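Search jobs Keyword Location Go

Jobs > Robotics and Automation > Data Collection > Casual and contract

Teleoperation Demonstrator, two-arm stations (2 positions)

Drandar, Fellville site. Reports to Salma Abdel Rahman, data collection lead.

Drandar records demonstrations of household tasks for training manipulation policies. Demonstrators drive a pair of robot arms through short table-top jobs, and each completed run is stored as one episode. The current task family, Clilia, covers tableware and trays.

Duties
- Reset the table to the layout on the task card before each episode.
- Operate both arms through the leader controls at a steady pace.
- Label each episode as success, partial or failure, and note the cause of any failure.
- Report joint faults, gripper slip and camera dropouts in the station log.

Requirements
- Good hand control and normal or corrected colour vision.
- Able to work seated for 2 hours between breaks.
- Basic computer skills. Robotics experience is not required.

Shifts start at 7:30 am or 1 pm. Training is paid and ends with a practical check on plate, cup and fork handling.
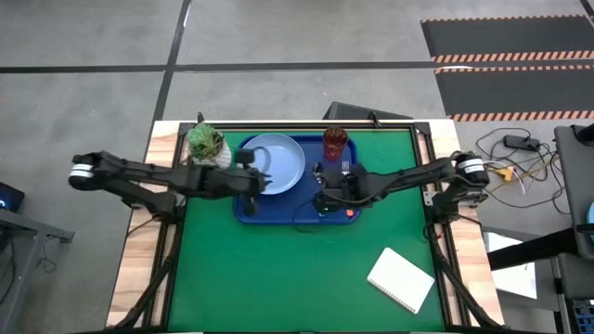

Demonstrators are expected to record 200 usable episodes in their first month. Episodes with a collision or a wrong starting layout are discarded and do not count towards the total. Hourly rates are the same for both shifts.

To apply, send a resume and your shift preference to the Fellville office, quoting job number 202. Applications close at the end of December.

Related jobs
Annotation Reviewer, Ghoneim
Station Technician, Fellville
Night Shift Data Auditor, Drandar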